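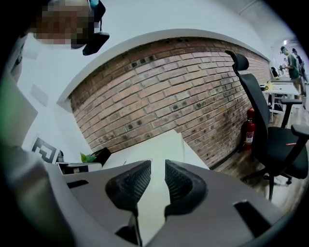
Le siège de bureau à dossier en résille, ou siège à dossier maille, est un siège de travail pivotant dont le dossier est constitué d'un textile ajouré tendu sur un cadre rigide, sans rembourrage. Il se distingue du siège tapissé, dont le dossier associe une coque, une mousse et une housse. La configuration la plus répandue comprend un dossier haut en résille, un appui-tête réglable, une assise large, des accoudoirs et un piètement à cinq branches sur roulettes, le tout généralement en noir. On la rencontre aussi bien dans les plateaux de bureaux cloisonnés que dans les locaux anciens réaménagés, à mur de briques apparentes et sol clair d'aspect bois. Le terme « résille » désigne la structure ouverte du textile et non sa composition, qui varie selon les fabricants.

Terminologie

Les catalogues francophones emploient concurremment « résille », « maille » et « filet ». Le mot « filet » est le plus ancien et tend à être réservé aux textiles à larges ouvertures. « Fauteuil » s'applique en principe aux modèles pourvus d'accoudoirs, « chaise » à ceux qui en sont dépourvus, mais l'usage commercial ne respecte pas cette distinction. « Siège » est le terme retenu dans les documents techniques.

Constitution

Dossier. Le cadre est moulé en polyamide, souvent chargé de fibres de verre, ou plus rarement réalisé en tube d'acier ou en aluminium injecté. Le textile est fixé sur le pourtour par un jonc logé dans une gorge, par surmoulage ou par agrafage sous un profilé de recouvrement. La fixation par jonc autorise le remplacement de la toile seule. Le surmoulage donne une tension plus régulière, mais impose le remplacement du dossier complet en cas de déchirure.

Textile. Il s'agit le plus souvent de monofilaments de polyester ou d'élastomère de polyester, tissés ou tricotés. Le tricot chaîne offre une élasticité dans les deux directions. Le tissé présente un allongement plus faible et une meilleure tenue dans le temps. Certaines toiles comportent des zones de densité différente, plus serrées au niveau lombaire.

Appui-tête. Monté sur une tige ou une crémaillère au sommet du cadre, il se règle en hauteur et, selon les modèles, en inclinaison. Il n'est utile qu'en position inclinée ; en position de frappe, la nuque n'est normalement pas en contact avec lui.

Assise. Elle peut être en résille, comme le dossier, ou en mousse de polyuréthane recouverte de tissu. L'assise en résille exige un cadre périphérique plus rigide, dont le bord avant peut exercer une pression sous les cuisses. C'est pourquoi de nombreux modèles associent un dossier ajouré et une assise rembourrée.

Accoudoirs. On distingue les accoudoirs fixes, les accoudoirs réglables en hauteur et les accoudoirs multidirectionnels. Les manchettes sont en polypropylène ou en polyuréthane souple.

Piètement. L'étoile à cinq branches a remplacé l'étoile à quatre branches pour des raisons de stabilité au basculement. Chaque branche reçoit une roulette double à tige métallique. Les roulettes à bandage dur sont destinées aux sols textiles, celles à bandage souple aux sols durs : parquet, stratifié, vinyle, carrelage. Une roulette à bandage dur employée sur un parquet vernis y laisse des traces de roulement.

Mécanisme

Trois familles de mécanismes sont courantes. Le mécanisme basculant fait pivoter l'ensemble assise-dossier autour d'un axe unique. Le mécanisme à contact permanent laisse le dossier suivre le dos, l'assise restant fixe. Le mécanisme synchrone incline simultanément le dossier et l'assise selon un rapport donné, fréquemment de 2 degrés pour le dossier contre 1 degré pour l'assise. La force de rappel est réglée par une molette agissant sur un ressort, ou automatiquement en fonction du poids de l'utilisateur.

La hauteur d'assise est commandée par un vérin à gaz logé dans la colonne centrale. Le vérin assure également la rotation et, par emmanchement conique, la liaison avec le piètement et avec la platine du mécanisme.

Exemple de modèle

Le siège Serkik, produit par l'atelier Lornell sur un dessin de Tomás Figueiredo, est représentatif du type. Son dossier est en polyester tricoté fixé par jonc, son assise en mousse, d'une largeur de 483 mm. L'inclinaison maximale du dossier est de 30 degrés. La masse de l'ensemble est de 19 kg. Une variante sans appui-tête, désignée Serkik B, partage le même mécanisme synchrone. La toile est fournie par la filature Meireles.

Propriétés d'usage

La circulation de l'air à travers le dossier limite l'accumulation de chaleur et d'humidité au contact du dos. L'effet est perceptible dans les locaux non climatisés et devient négligeable lorsque l'utilisateur porte une veste épaisse. La tension de la toile répartit l'appui sur une surface étendue, sans soutien localisé ; un renfort lombaire rapporté, réglable en hauteur ou en profondeur, compense cette limite sur la plupart des modèles.

Les défauts relevés le plus souvent sont la perte de tension de la toile, l'accrochage des vêtements sur les mailles larges et l'abrasion des tissus fins. Virgil Văduva propose de classer les toiles d'après leur déformation résiduelle sous charge prolongée, et non d'après leur seule résistance à la rupture, qu'il juge peu représentative du vieillissement réel.

Entretien

La poussière se loge dans les ouvertures du textile. Elle s'élimine à l'aspirateur, muni d'un embout à brosse souple, passé sur les deux faces du dossier. Les taches sont traitées à l'eau tiède additionnée de savon neutre, au moyen d'un chiffon non pelucheux. Les solvants et les produits chlorés sont à proscrire sur les élastomères. L'encre de stylo ou de feutre doit être tamponnée sans frotter, le frottement la faisant pénétrer entre les filaments.

Les roulettes se démontent par traction axiale. Les cheveux et les fibres enroulés autour de l'axe sont retirés à la pince. Le vérin ne se répare pas et ne doit être ni ouvert ni percé.

Fin de vie

Le démontage sépare les pièces métalliques, les polyamides et le textile. Les dossiers surmoulés posent une difficulté de tri, la toile et le cadre étant de polymères différents. La fixation par jonc facilite cette séparation. Le procédé Vuvis, qui emploie un même polymère pour le cadre et pour la toile, vise à supprimer cette étape.

Voir aussi

Siège de travail
Mécanisme synchrone
Vérin à gaz
Tricot chaîne
Roulette pivotante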